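Research > Funded Projects > Ruster > Progress Reports

Print this page | E-mail this page

Ruster: Two-Arm Manipulation Learned in Simulation
Progress Report to the Matico Fund, Second Reporting Period
Submitted by Alasdair Tosh, Principal Investigator

1. Purpose of the report

The Ruster project studies whether a two-armed robot can learn household handling tasks mainly in simulation, with only a small amount of practice on hardware. The Matico Fund supports the work for two reporting periods. The present report covers the second of these and sets out what was completed, what was delayed, and what we ask the Fund to approve.

2. Work completed

The simulated kitchen, which was still being assembled at the time of our first report, is now in regular use. Objects can be placed on the counter, on the table, or on the floor, and the starting position of both arms can be changed between trials. The view used for training is taken from close to one of the grippers, so that the control policy learns from a viewpoint that moves and tilts with the robot.
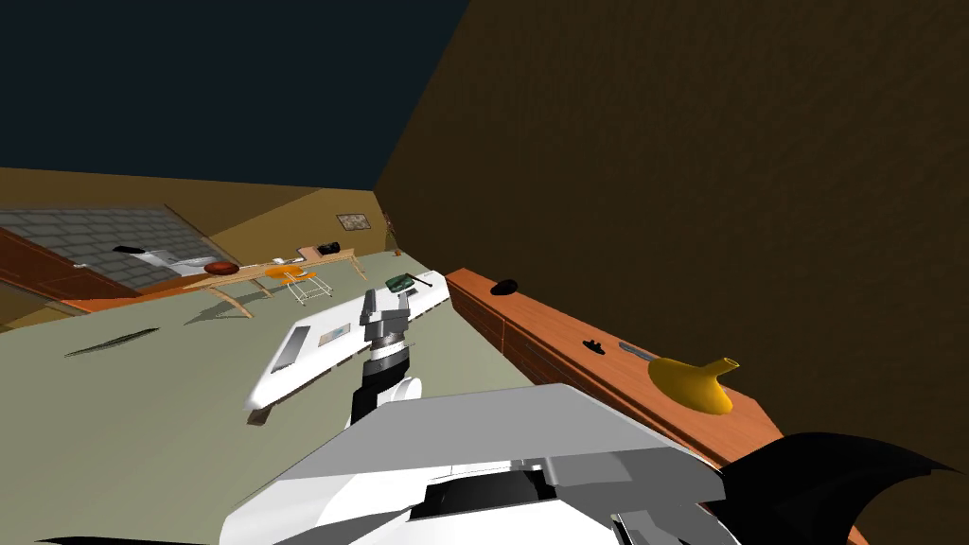
Mowat Laboratory for Robot Learning

The view reproduced in this section shows one gripper at close range, with the second arm reaching across the green floor and a small dark green object lying just past its far end. The yellow funnel on the counter belongs to the harder part of the object set. Its wide bowl and narrow spout call for different grasps, and the policy must choose between them from whatever part of the funnel is in view.

Strong tilt of this kind was the main technical question of the period. Our earlier policy, Tumex 1, was trained on views that were close to level. When it was tested on tilted views, it often picked the wrong arm for the job or reached short of the object. The revised policy, Tumex 2, is trained on the full range of tilt and receives the joint positions of both arms as an added input.

3. Results

Both policies were run on the same 172 simulated trials, using object layouts that had been kept out of training. Tumex 2 completed 148 of them. A trial was counted as complete only if the object was lifted, carried to its target, and released without contact between the two arms.

The remaining trials were reviewed one by one. Most of the failures involved thin objects lying flat, where the fingers closed above the object or pushed it out of reach. A smaller group involved hand-overs in which the receiving arm blocked the view of the giving arm's fingers. Tumex 1 had trouble in both situations as well, but its most common fault – choosing the arm that was farther from the object – has nearly disappeared in the new version.

We also tested Tumex 2 with the joint-position input removed. Performance on level views changed little. On strongly tilted views it dropped sharply, and we take this as support for keeping the added input in the final design.

4. Delays

Transfer to hardware began later than planned. The contact settings used in simulation made objects easier to hold than they should have been, and the settings had to be corrected before any comparison could be useful. This work took six weeks and pushed back the first hardware session. The results reported in Section 3 were all obtained with the corrected settings.

No change to the total budget is requested as a result of the delay. Part of the travel line has gone unspent and remains available.

5. Plans for the coming months

The next stage is a set of 12 matched tasks, each to be run in simulation and on the laboratory's two-armed platform. Object placement and lighting will be kept as close as possible between the two. We will report completion rates for each task separately – a single average would hide the differences that matter most to this study.

Work on thin objects will go on at the same time. Two approaches are under review: a sliding grasp that uses the edge of a counter, and a slower final approach with the fingers held at a lower angle.

6. Request to the Fund

We ask the Fund to approve the transfer of unspent travel money to the equipment line, for replacement finger pads and a spare wrist joint. We also ask that the due date for the final report be moved to January, so that the hardware results can be included in full. A revised budget table has been sent to the program office under separate cover.

Contact the laboratory | Copyright Mowat Laboratory for Robot Learning | Back to top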